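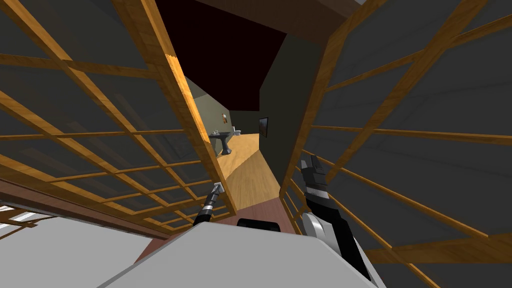

By Zuzana Sokol
Filed under: Trip planning, Layovers
Updated in February

How to Use a Long Layover to Leave the Airport

These steps apply to a daytime layover on a single ticket, with bags checked through to the final stop. Overnight connections have their own page.

Step 1. Work out your usable time

Start with the scheduled gap between landing and the next departure. Subtract one hour for getting off the plane and through passport control. Subtract two hours for getting back through security and to the gate. Subtract the train or bus ride in both directions. What remains is usable time. If it is under two hours, stay in the terminal.

On my last connection the gap was 9 hours and the train took 35 minutes each way. That left just under five hours in the city.

Step 2. Check entry rules

Look up the rules for your passport on the government site of the country you are passing through. Airline staff at the departure desk may not know them. Some countries allow a short visit without a visa, some want an online form filled out in advance, and a few require a transit visa even if you stay inside.

Step 3. Confirm where your bags are going

Read the tag the agent gives you. It should show the code of your final airport. If it shows the layover airport, you will have to collect the bags and check them again - allow another hour.

Step 4. Store your carry-on

Most large airports have a left-luggage counter in the arrivals hall. Note the closing time before you hand anything over. Keep your passport, medicine, chargers and boarding pass with you.

Step 5. Pick one district

Choose a single area within walking distance of the airport line. Save an offline map with the station marked, and mark one place to eat near it. Transfers between lines use up time quickly.

Step 6. Set a turnaround alarm

Set it on your phone in local time, for the moment you need to start walking to the station. Check the gate on the airline app when it rings. If the flight is delayed, return at the planned time anyway, as new departure times are often moved forward again.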